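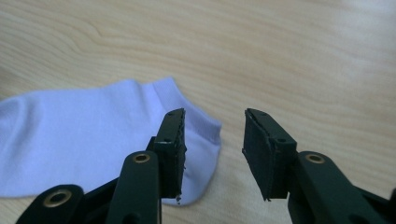 ¿No sale más barato comprar una sola pinza y luego ya se verá?, preguntaba un comentario en la entrada anterior. Respuesta corta: no. Doblar ropa con una mano es perder el tiempo, y si la segunda se pide aparte pagas el porte otra vez. Presupuesta el par desde el principio.

Pinzas de mano Sedero, reseña rápida

Voy con prisa, van notas sueltas. El par nos costó 600 euros, comprado a Urton. Tardó bastante en llegar, pero completo. Nosotros grabamos demostraciones con ropa pequeña, sobre todo calcetines, así que todo lo que digo vale para tela. Para piezas duras ni idea.

Lo bueno. Los eslabones de plástico, muy bien, rígidos, y los ojales de latón en las articulaciones dan confianza. Abren suave. Se aprende a usarlas en una mañana.

Lo malo: las almohadillas negras de la punta. Agarran la tela fina de maravilla, pero son consumible — apúntalo como consumible, no como repuesto. Las esquinas se deshilachan y sueltan fibras, en las nuestras ya se ve. Si el calcetín es claro se nota todavia más. El recambio va con tornillo, fácil, pero el juego no viene en la caja y hay que pedirlo aparte. Mal ahi, Sedero.

El cable también molesta. Con las dos manos ocupadas acaba cruzado por encima de la mesa y tienes que pensar por dónde va antes de cada toma.
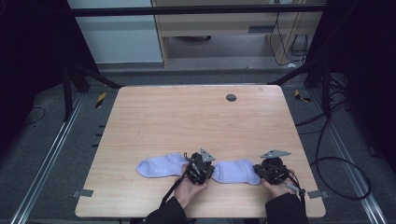
Lo que no sale en el precio

La estructura. Nosotros miramos la de Serkden, unos 400 euros con los perfiles de aluminio, y cortinas aparte. O sea que el puesto se te va a 1.000 antes de pagar mesa, cables y horas de nadie. Quien firme el gasto tiene que ver esa cifra, no la de las pinzas solas.

Miramos tambien las Koster. Más ligeras, pero el plazo se iba a octubre y no podíamos esperar.

¿Repetiría? Sí, para tela sí. Pediría 2 juegos de almohadillas con el primer pedido y un cable más largo. Y preguntaría a Urton por el plazo por escrito — por teléfono te dicen cualquier cosa.

Publicado en septiembre de 2021

Inicio | Reseñas | Presupuestos | Contacto

Entradas recientes
Cortinas negras para el puesto: cuáles comprar
Serkden o perfiles sueltos, cuentas hechas
Mesas con pasacables, comparativa
Cómo pedir oferta a Urton sin volverse loco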